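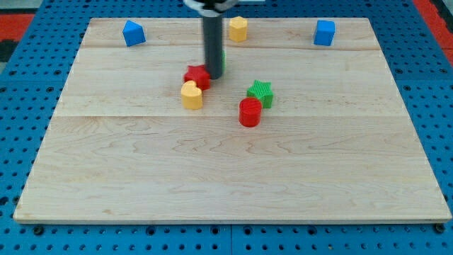

Pusher tip beside the red star, one green block mostly behind the shaft.

Threads > Fuladthorpe bench notes > Rinow planner

Rinow 0.7 has been merged. Notes on what changed in the planner and the tracker, mostly for those of you who still have the old branch checked out. 1/

The task is unchanged. A typed instruction names a block and a goal, e.g. "push the red star to the left of the blue cube", and the arm pushes it there with a single rod. No grasping. Rod height is fixed for the whole push, so the planner works in the plane of the board. 2/

The control loop runs at 10 Hz. Each tick takes one camera image, updates block poses, replans a short horizon and sends a Cartesian setpoint to the arm. The arm's own controller handles interpolation between setpoints and we leave it alone. 3/

Latency from shutter to setpoint is 70 ms on the bench machine. The old branch assumed zero. Every contact was therefore planned from a stale rod position, and pushes on the star shapes came out rotated. We now roll the rod state forward before planning. 4/

Occlusion was the larger problem. With the camera in front, the rod hides whatever is behind it. See the green block in the photo: a narrow strip to the right of the shaft is all the tracker gets. The old code fitted a full block outline to that strip and the pose jumped towards the camera. 5/

Fix: we render the rod's silhouette from joint angles, dilate it slightly and mask it out before fitting. If too little of a block is left outside the mask, its last good pose is held and its covariance grows every tick. The planner sees the covariance and keeps its distance. 6/

Holding the pose is only valid if nothing has touched the block. Contact is inferred from the predicted rod path, so a hidden block that gets nudged by another block is still wrong until it comes back into view. Known issue, open since July. 7/

Second occlusion case is block on block. Yellow heart in front of red star, red cylinder in front of green star. Colour segmentation separates both of those pairs well enough. Two neighbours of the same colour are still merged now and then, and I have no clean answer for that. 8/

Damir Dumitrescu rewrote the contact model. Each shape has a table of stable push faces. Cube and hexagon are easy. The stars have concave corners that trap the rod, good for translation and poor for fine rotation. The cylinder has no stable face at all, so it gets short pushes with a replan after each. 9/

The heart uses the same table format but with hand-entered faces. The automatic extraction put a push face across the notch between the lobes and the rod slid into it. Please don't regenerate that file. 10/

Evaluation: 392 logged episodes replayed through the new tracker, 83 of them flagged by the old one as lost block. Replay only tests perception. It says nothing about whether the new planner would have finished the push, and I would like people to stop quoting it that way. 11/

Jamila Ekanayake is moving the logs to Grillar. The schema adds two fields per block: visible fraction and pose age. Old logs load with both set to null. If your script treats null as zero, every block reads as fully hidden and the planner will refuse to move. Ask me how long that took to find. 12/

Config changes. rod_mask_dilate is now in millimetres. hold_timeout has gone. latency_ms is required, with no default, and the node exits if it is missing — measure it on your own machine, don't copy ours. 13/

Next is a small cost term for stepping the rod sideways before replanning, so that a hidden block comes back into view. The Onuoha branch has a first version. It dithers when two blocks are equally uncertain, and I haven't decided whether hysteresis or a longer horizon is the right cure. 14/

Bug reports to the tracker, with the log attached and the commit hash in the title. 15/15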